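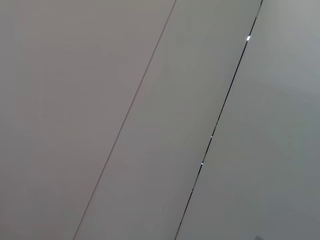
Un lecteur de Ladcombe nous écrit que les façades mates « vieillissent toutes mal autour des joints » et demande si la visite de l'atelier Sternbridge nous a fait changer d'avis. Réponse partielle, puisque nous n'avons vu que des panneaux neufs et deux échantillons anciens. Le compte rendu suit l'ordre du parcours, sauf la zone de stockage, traitée à la fin.

Le site se trouve à la sortie de Grotmont, derrière la gare de marchandises. L'entreprise y produit des panneaux plans pour portes de placard, joues de caisson et habillages muraux. La visite était ouverte aux menuisiers et aux agenceurs, en novembre, par petits groupes. Départ à 9 h, chaussures de sécurité prêtées à l'accueil (pointures limitées, mieux vaut apporter les siennes).

Débit et chants

Les panneaux bruts arrivent sur palette et passent un séjour d'acclimatation dans un local fermé avant le débit. L'atelier travaille à format fini, sans surcote, ce qui suppose une scie bien réglée. La ligne de chant est du modèle classique : encollage, pression, coupe en bout, affleurage, raclage. Le point de contrôle se fait au doigt, à contre-jour, sur le bord long. Un défaut d'affleurage invisible sur une pièce isolée ressort dès que deux panneaux sont mis bord à bord. On nous a fait toucher une pièce refusée ; le ressaut se sent à peine.

Finition

Cabine en surpression, température et hygrométrie affichées à l'entrée. Le mat profond est obtenu en deux couches avec égrenage intermédiaire. La teinte est contrôlée sur une plaque témoin par lot, sous deux éclairages. Le responsable de la cabine a insisté sur les gris clairs et les beiges grisés : sur ces teintes, un écart qui passerait inaperçu sur un blanc ou un noir se lit comme une différence de matériau. Il déconseille de mélanger deux lots sur un même pan de mur. Nous faisons le même constat en pose, surtout en lumière rasante.

Joints

Partie la plus utile de la visite. Sternbridge monte des panneaux d'essai sur un mur de démonstration, avec trois types de raccord : joint vif affleurant, joint creux et joint sur couvre-joint. Le jeu du joint creux est de 3 mm, de 2 mm pour les petits formats.

Le joint vif ne laisse qu'un trait fin entre deux surfaces de même niveau. Il exige un support parfaitement dressé et n'accepte aucune reprise sur place. Le joint creux est plus tolérant – il absorbe un léger défaut d'aplomb – mais son ombre varie avec l'heure et l'orientation du mur. Le couvre-joint n'a intéressé personne dans notre groupe.

Sur la question du lecteur, les deux échantillons anciens provenaient d'un chantier de bureaux. Le premier, en joint vif, présentait un liseré encrassé sur toute la hauteur. Le second, en joint creux, était propre en face mais marqué sur l'arête. L'atelier attribue l'encrassement au produit d'entretien. Deux pièces ne permettent pas de trancher.

Quincaillerie

Court arrêt au poste de pose des charnières et des suspensions. Les fixations Raptis sont montées d'usine sur demande, réglables dans les trois axes. La notice reste pauvre sur l'ordre des réglages. Nous conseillons de commencer par la hauteur, puis l'aplomb, et de finir par la profondeur.

Stockage

Panneaux posés à plat, film de protection sur les deux faces, intercalaires en mousse. Capacité annoncée : 2 000 panneaux finis. Le catalogue compte 188 teintes, toutes disponibles en mat, pas toutes en stock. Prévoir un délai supplémentaire pour les autres.

Fin de visite à midi. Les plaques témoins peuvent être empruntées contre caution. Demander le numéro de lot, il ne figure pas toujours au dos.

Rechercher sur le site OK

Ce site utilise des cookies de mesure d'audience. Accepter Refuser

Contact – Mentions légales – Haut de page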